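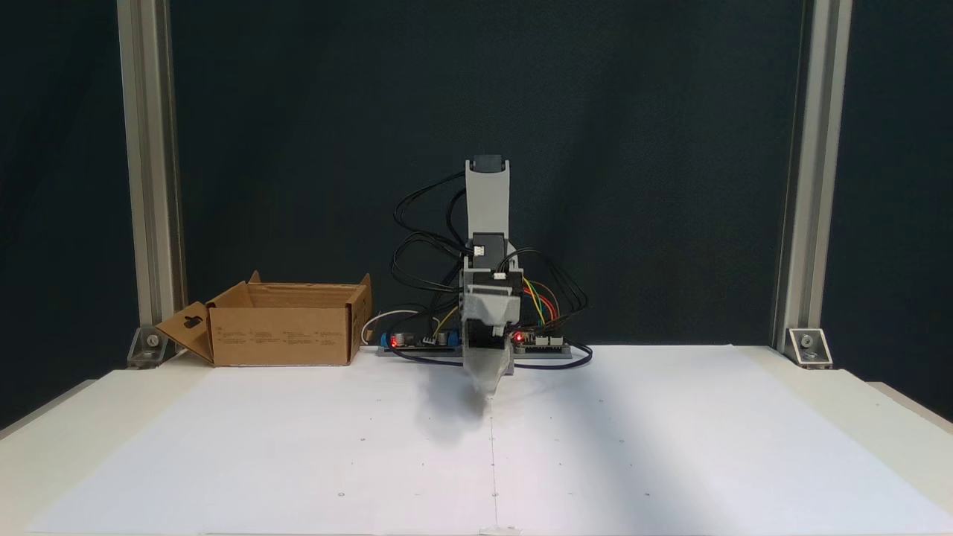
小型のロボットアームを買うとき、予算はどこから決めればよいのか。

本体の価格は後に回し、一年間に誰が何時間その機械に触るのかを先に決める。金額はそのあとで出てくる。

カテゴリー:設備と予算/オピニオン
2021年10月14日

スカークビル(Skerkville)の職業訓練校で設備計画の仕事をしている。四月が年度の始まりなので、秋になると各科から購入希望が上がってくる。今年はそのうち二件が卓上のロボットアームだった。片方は完成品を買いたいという希望で、もう片方は部品を集めて組みたいという希望である。どちらを通すべきかという話を会議で何度もしたが、議論の大半が本体価格の比較に使われた。私はこの時間の使い方に反対である。

完成品はバーネル(Barnel)の卓上型で、見積もりは3000ドルだった。組み立てるほうは、樹脂の印刷部品、サーボモーター、基板、配線材を合わせて674ドルという積算が出ている。数字だけ並べれば後者が選ばれる。実際、会議でもそうなりかけた。

しかし674ドルの表には、机も、柱も、背景の布も入っていなかった。物をつかんで箱に入れるだけの簡単な課題でも、アームを毎回同じ位置に置けなければ記録は比べられない。アルミの押出材を二本立て、角を金具とボルトで留め、天板に白い紙を敷く。そういう周辺の費用は誰の欄にも書かれず、後から消耗品費で処理される。うちの学校では前にレーザー加工機を入れたときも同じことをした。排気ダクトの工事費が翌年度に回り、機械は半年ほど覆いをかけたまま置いてあった。

私の提案は、購入希望の書式を変えることである。本体の欄を一番下に移し、最初に作業の欄を置く。何をつかむのか。どこからどこへ運ぶのか。失敗したとき、誰が元に戻すのか。この三つに答えられない希望は、金額の大小にかかわらず次の年度に回してよい。
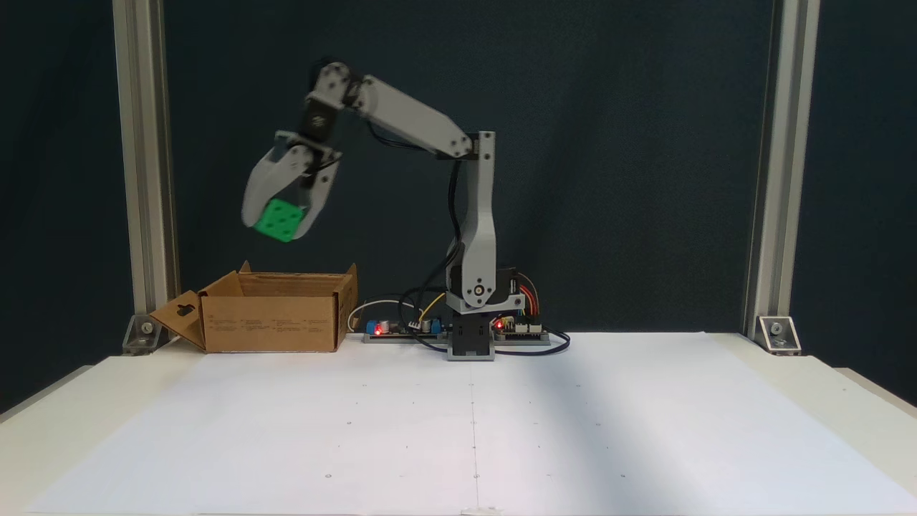

緑色のキューブを段ボール箱の上で挟んだアーム

運ぶ物は安くてよい。ここに金をかけたがる人がいるが、賛成しない。教材会社のカタログには練習用のワークが専用トレイ付きで載っていて、一式350ドルする。色がはっきりしていて角が丸い小さな立方体なら玩具売り場で買えるし、受ける側は通販の段ボール箱で足りる。練習の初めの段階で必要なのは、なくしても困らず、すぐに代わりが用意できる物である。精密な治具は、課題が精密になってから買えばよい。

反対に、削ってはいけないのが配線とサーボの予備である。小型アームで最初に傷むのはたいていこの二つだと思っている。関節が動くたびにケーブルは引かれ、曲げられ、コネクターが少しずつ緩む。組み立て品の場合、線は外に出ていることが多い。見た目は悪いが、私はこれを欠点に数えない。どの線がどこへ行くか目で追えるので、学生が自分で直せる。完成品は線が筐体の中にあり、きれいで、故障すると送り返すことになる。バーネルの代理店に修理の日数を尋ねたら、返送を含めて10営業日と言われた。授業が週に二回の科なら、四回分が止まる計算になる。

この点について、機械科の講師であるレイリーン・プレンダーガスト(Raelene Prendergast)とは意見が分かれた。彼女は完成品を推している。理由は、学生が学ぶべきなのは工程の組み方で、サーボの交換に授業を使いたくないというものだった。もっともな話だと思う。彼女の科は卒業生の多くが食品工場の包装ラインに行く。現場で筐体を開けることはまずない。

それでも私は、彼女の科に完成品を一台、電子科に組み立て品を二台という案を出した。費用の合計は、周辺の物を除いて4348ドルになる。全部を完成品にした場合の半分より少し低い。安いから勧めているのかと聞かれれば、それもある。ただ、主な理由は人の時間にある。電子科には配線を見られる助手が一人いて、機械科にはいない。同じ機械を同じ台数ずつ配るやり方は公平に見えるが、面倒を見る人がいない部屋に組み立て品を置けば、最初の断線で止まる。
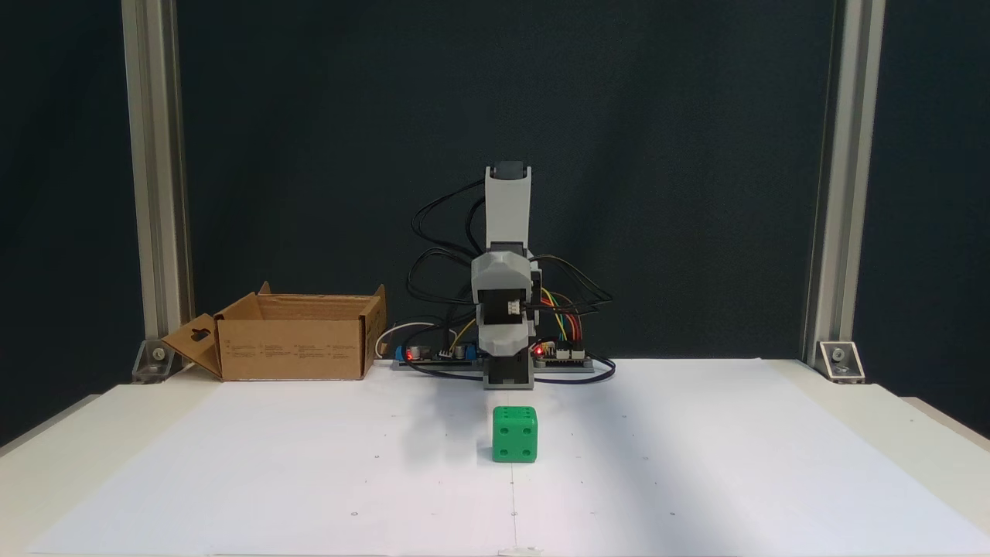

もう一つ、置き場所の話をしておきたい。卓上型という名前のせいで、机の端を空ければ済むと思われている。本体の底面は確かに小さい。だが腕が届く範囲は全部空けておく必要があり、電源と基板の置き場所もいる。影の出方を毎回そろえたいなら、照明も動かせない。結局、机一台が丸ごとふさがる。うちの実習室では机一台が学生二人分の席なので、アームを三台入れれば六人分の席が減る。これも費用である。帳簿には出ないが、時間割を組む人間のところに必ず出てくる。

シリワルデナ(Siriwardena)という設備コンサルタント会社の案も、一度は検討した。三年の一括リースで、保守も講習も付くという。担当者の説明は丁寧だったし、書類もよくできていた。断ったのは、三年後に何をしていたいかを、まだこちらが言えなかったからである。使い方が決まっている学校には良い契約だろう。使い方を探している段階の学校が三年分を先に決めると、二年目には契約に合わせて課題を作ることになる。

隣町のグロナツデン(Gronutden)の訓練校は、まさにその形で大型のアームを入れた。見学に行ったが、立派な設備だった。安全柵もあり、床の塗り分けもされていた。使っているのは上級課程だけで、一年生は柵の外から見ている。最初に触る機械としては、大きすぎたのだと思う。つかみ損ねて落とし、もう一度やるという練習を、一年生は数えきれないほどやる必要がある。柵の鍵を借りに行く手間がそこに挟まると、回数は目に見えて減る。

以上を踏まえて、来年度の書式の案には次の項目を入れた。

・つかむ物と運ぶ先
・一週間に動かす時間と担当者
・机、柱、照明、電源など周辺の費用
・サーボとケーブルの予備(本体が組み立て品なら一年目から計上)
・減る座席の数
・本体の価格

書く量は増える。各科からは既に面倒だという声が来ている。私も自分で書いてみて一時間かかった。機械が届いてから棚に置かれている期間を思えば、その一時間は出してもよいと考えている。

会計課は、予備部品を本体と同じ年度に買うことをまだ認めていない。故障していない物の部品は買えないという規則があるためで、ここは規則のほうを直してほしい。次の会議でその話をする予定である。

シェア 10 コメント 3

お問い合わせ | © 2021 スカークビル設備ノート | ページの先頭へ戻る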